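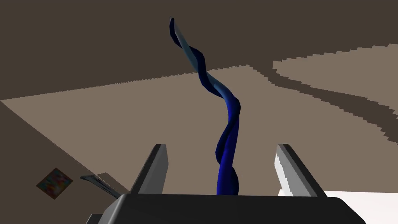 Llevo desde agosto dándole vueltas a la misma canción, y no es ni siquiera una canción que me guste mucho. Es un canto de trabajo, de los que se cantaban en los barcos para tirar todos a la vez, y lo encontré en un cancionero de segunda mano que compré por 7 euros sin mirar ni el índice. Viene sin autor, sin fecha y con una melodía de cinco notas que se te mete en la cabeza y ya no sale (mi vecina de abajo puede dar fe, la pobre). Lo que me tiene enganchada es cómo está hecho por dentro: el solista lanza una frase, el coro contesta, y las dos líneas se van cruzando igual que se retuerce esa cosa larga y azul, con pinta de cuerda, que sube por el medio de la imagen. Una vuelta tú, una vuelta yo, y para arriba. Desde que lo pienso así canto mucho mejor la parte del coro, que antes entraba siempre tarde.

El caso es que me puse a buscar de dónde venía y me metí en un jardín tremendo. El cancionero lo editó Dudmont, una casa pequeña que sacó unas cuantas recopilaciones de este tipo y luego desapareció del mapa. En el prólogo dicen que la canción se la cantó a los recopiladores un tal Lanov, marinero jubilado, y que él la había aprendido de chaval. Y ya está. Ni de qué barco, ni en qué puerto, ni en qué idioma la aprendió, que no es poca cosa, porque la letra que publican tiene un tufo a traducción que tira para atrás. ¿Quién rima "vela" con "espera" pudiendo rimarla con "estela", que además queda mucho más marinero?

Total, que le escribí a Afia Addo, que da clase de historia de la música y con la que coincidí hace dos veranos en un taller de canto coral. Me contestó con un correo larguísimo y maravilloso. Según ella, el problema de estas canciones es que los recopiladores las apuntaban como si hubiera una versión buena y las demás fueran errores, cuando cada tripulación la cantaba a su manera y le iba metiendo estrofas según lo que durase la faena. Si había que tirar mucho rato, pues más estrofas. Me pasó además otra transcripción, la del archivo de Snorradóttir, con la misma melodía pero en modo menor y bastante más lenta. La toqué al piano esa misma noche y se me puso la piel de gallina. ¡Parece otra! Con la tercera bajada ya no suena a gente animándose, suena a gente cansada de verdad.

Ahí empezó la discusión en mi coro, claro. Somos un grupo de aficionados, ensayamos en el salón de actos de un instituto y no nos ponemos de acuerdo ni en la hora del café. La mitad quiere la versión de Dudmont, que es la alegre y la que el público acompaña con palmas. La otra mitad, yo incluida, quiere la lenta. Alguien propuso empezar lenta y acabar rápida, que me parece un truco un poco barato – aunque lo probamos y, bueno, funciona, qué le voy a hacer.

También está el tema de la letra. La de Snorradóttir tiene tres estrofas que no salen en el cancionero, y una es tan bestia con el capitán que no me extraña que la quitaran. Yo la cantaría. Nuestro director dice que en un concierto con niños ni hablar.

De momento tenemos fecha en la sala Weltano, que tiene 207 butacas y una acústica seca como un polvorón, así que habrá que apretar en las respuestas del coro y no fiarse de que la sala ayude. Me toca a mí el solo de la segunda estrofa y todavía me ahogo antes del final de la frase. Estoy respirando donde no toca, lo sé, pero es que la frase es larga y el que la inventó tenía más pulmones que yo.

Si alguien por ahí conoce otra versión, aunque sea un trozo que cantaba su abuelo, que me lo deje en los comentarios. Me vale hasta tarareado en una nota de voz. La semana que viene subo la letra de las tres estrofas, capitán incluido.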